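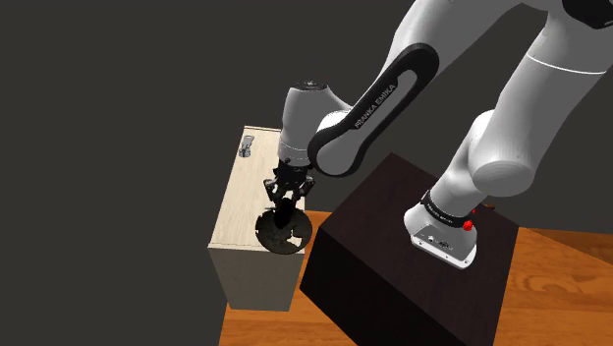 Kubíček
Faculty adviser, Luvthorpe Robotics Club

26 April 2020

Re: [luvthorpe-robotics] sim task for the Udeck entry

> We have the dish task running in simulation with the Franka arm and
> the long cabinet. The policy has 1,000 runs behind it and the success
> rate looks great. Can we call this part finished and start
> on the write-up?

I'd hold off. 1,000 runs with the cabinet in the same place tells me the arm has learned one cabinet. Look at where the dish is, right at the near corner with its rim a little over the front edge. Shift it 2 cm and show me the numbers again.

I also want to know what counts as a success. If the script only checks that the fingers closed, I don't believe the rate. It should check that the dish left the surface and stayed in the grip for 4 seconds.

The friction values came over from last November's Sokadex files, and as far as I can tell they were guesses then too.

Please run 10 new layouts, with the seeds posted to the list, failures included. Then we can talk about the write-up.

K.

> Also, does the judging form want video or just logs?

Logs. Read the rules page.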